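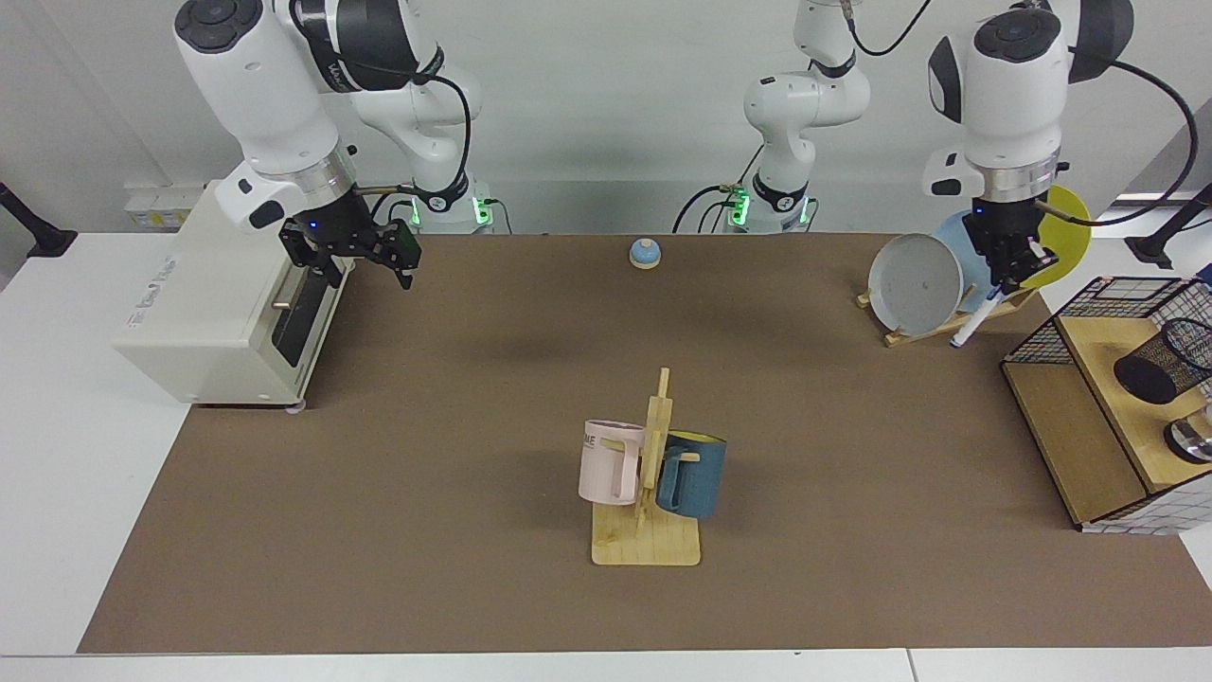

A toaster oven and a wooden dish rack share the mat on a white table.

The toaster oven came into Adel Hajji's kitchen as a stopgap. The wall oven had died in December, the replacement was on order, and a neighbor had a small one she wasn't using. When the new oven arrived he never had it installed. He sold it and put shelves in the hole.

"I cook for two people," Hajji says. "I was heating up a box the size of a dishwasher to make four pieces of toast and some fish."

Small kitchens have always worked this way. What has changed is how many people with room for a full range are choosing to leave it out. Shinji Tanabe runs Mendard, a two-person shop that fits out rental apartments, and he says 8 of his last 40 kitchens had no built-in oven at all. The owners asked for more counter.

Counter is where the trouble starts. A toaster oven needs air on the sides and above it, and it needs a place to set down a hot tray. Tanabe puts it at one end of the work surface and turns the door toward the middle, so the tray comes out over the table and not over the floor. He keeps the outlet behind it clear enough to reach the plug.

The dish rack goes at the other end. He likes wood. It is quieter than wire when you are putting plates away at night, and it looks all right left out, which it will be. It does have to dry. Stand it on its side after the last load and oil it a few times a year.

A mat under both helps more than it should. It catches crumbs, it saves the tabletop from scratches, and it marks off the part of the table that belongs to cooking. Brown hides coffee. Hajji bought his from Dubey, a housewares store near his building, and shakes it out over the sink every evening.

The money is easy to follow. Tanabe's clients at the Pludadmont apartments were quoted $2,702 for a wall oven with cabinet and wiring. Hajji paid his neighbor $76 and a tray of baklava.

He misses one thing, a turkey. His sister does the turkey now.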